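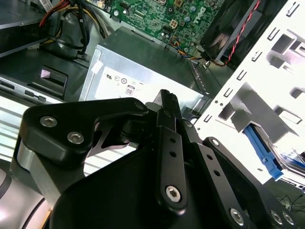
Power supply with the DELL board above it, case open.

November, 14:20. Kodance desktop, asset 3583. Teardown for the Boateng parts count, continued from Victor's page. Order of work: data cable, drive power, drive, then supply. Supply label to be copied to the sheet before any screw is touched. Main harness stays in its loop behind the bay cover until the fan lead is free.
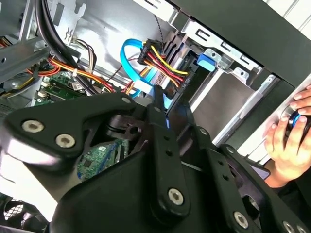

Drive power goes by the connector body, never by the wires — we lost a Sisemex unit that way. Blue SATA cable gets bagged with the drive. Latches are listed separately, code 89. 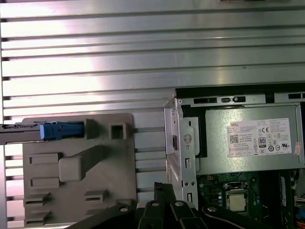 Gray bracket with blue latch, next to the drive cage.

Bracket is logged as plastic, cage as steel scrap pending magnet check. Florencia Herrera wants the slot spacing measured for the Hesel adapter. Not done yet.
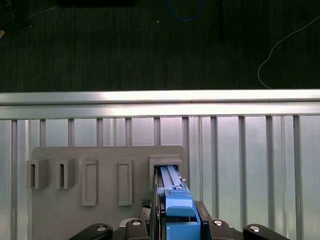

Gray board on the ribbed panel: holders, frames, slot housing.

Fixture drawing is 3183, rev B. Check the two U-shaped holders against it before the next case. Small screws to tray 2.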